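Ditau tabletop set - README

Version 2, last changed 02/02/2018

What is in this set

Ditau is a collection of 212 short episodes in which an arm with two fingers picks up or moves small things on a table. We gathered it to train a grasping policy from examples. Each episode has the wrist camera stream, the joint positions, the finger opening and one line of text with the task given to the operator. The operator drives the arm by hand controller, so all motion comes from a person and no episode was made by a script.

The folders are named by task and then by episode number. Please read the file called notes in each folder before you use it, because some episodes have a comment about timing which we could not put anywhere else.

How the episodes were gathered
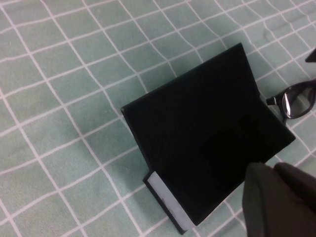 Dark objects are the hardest part of this set and we gave them the most time. Our first model, trained in January on bright blocks only, lost the outline of anything black as soon as the fingers came near. With the black object at an angle on the green cloth, and the fingers just beside its lower right corner, the dark grey of the fingers and the black of the cover are almost the same colour. The white grid is helpful here, as the lines stop where an object begins. We did not iron the cloth between episodes, so do not use the grid as an exact ruler. The lines bend wherever there is a fold.

An episode starts when the operator presses the pedal and ends when he or she releases it. Failed grasps are kept and marked with 0 in the result column. We ask you not to remove them without looking first - in our tests the policy learned to try again only when it had seen some failures.

Labels

Labels were written after the recording by a second person, who did not drive the arm. The label gives the object group, the side of approach and the result. For eyewear there are two extra fields, one for the part which was aimed at (rim, bridge or temple arm) and one for glare on the lens. The glare field is a judgement by eye and can be yes, no or unsure.
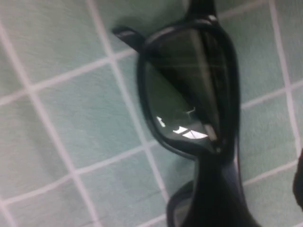 Gumis wrote to us after trying version 1 that the glare field should be a number and not a word, and that "unsure" was used too freely to be of any value in training. We agree with the second point. In version 2 the label unsure remains in 21 episodes, all checked again. A number would need a colour calibration that we do not have.

Known problems

Close to the object the wrist camera goes out of focus, and the last frames before contact are often soft. We left them in.

The clock of the camera and the clock of the arm are not the same. The script called align corrects this for most episodes, but it fails when the file has fewer than about 1,000 rows.

All episodes use one table covering. We cannot say how a policy trained on this set will behave on wood or glass.

Use

The set is free for research and teaching. If you publish with it, please name Ditau and the version number. Corrections to labels are welcome - send the folder name, the episode number and what you think the label should be.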